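Chapter 3
Sorting Before Counting

When I was seven, my grandmother handed me a coffee can with 200 buttons in it and told me to put them in order. I asked her what order. She shrugged and went back to her beans - so I spent the whole afternoon on the kitchen floor making piles, first by color, then by size, then by which ones I'd want on a coat!

I still think about that can whenever I start this chapter with a new class. We're going to work with blocks instead of buttons, but the job is the same. You look at a bunch of things, pick one feature (color, say, or shape) and let it decide who goes with whom. Then you mix everything up and try a different feature. My old teaching partner, Consuelo Xolalpa, liked to have her students keep their rule secret while a neighbor guessed it, and you'll get to try that in Activity 3.

You'll want a flat board and a handful of blocks in a few shapes and colors. Put a red star beside a red cylinder and you already have a group.
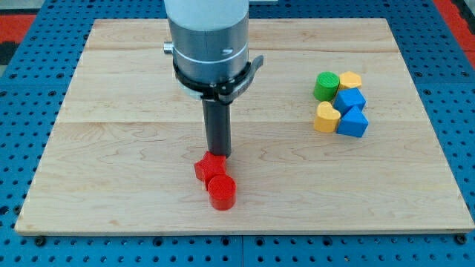

Can one block belong to two groups?
It can, as long as the groups use different rules. A green cylinder goes with the green things when you sort by color and with the cylinders when you sort by shape.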